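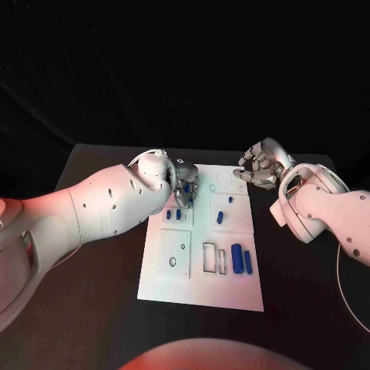 Chapter 9
Hands That Work

I got to the Jisness open day early, and I'm so glad I did, because I ended up with a spot right by the table. I'd spent the whole month of March reading about robot hands for this book - joint angles, grip force, all of it - and I still wasn't ready for how long I'd stand there staring at fingers!

The job sounds like something from a preschool. You have a white board with holes and slots in it, you have some small blue parts, and the parts go where they fit. Try it yourself with thick gloves on and one eye shut (we'll do exactly that in Activity 2) and you'll start to see why it gets a whole chapter.
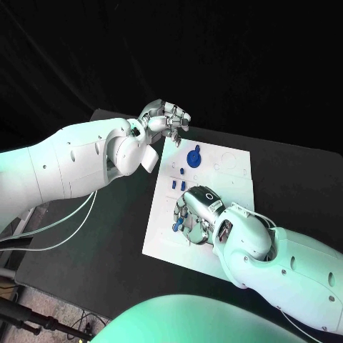
Figure 9.2 The right hand grips a small blue part low over the board while the left hand hovers near the round knob.

I kept watching the fingertips. A peg has to be held firmly enough that it doesn't slip, but a tiny tilt can be enough to jam it against the rim of its hole. People fix that by feel and never think about it. In the next few pages we'll take that feel apart, starting with contact: where a finger touches a part, and which way it pushes. Keep a pencil and a bottle cap handy - you'll need both for the first exercise.

Related reading
The Cilik Gripper Problem
Marinho Workshop Notes: Pegs and Holes
A Day at the Grekberg Lab
2,000 Tries: Practice and Error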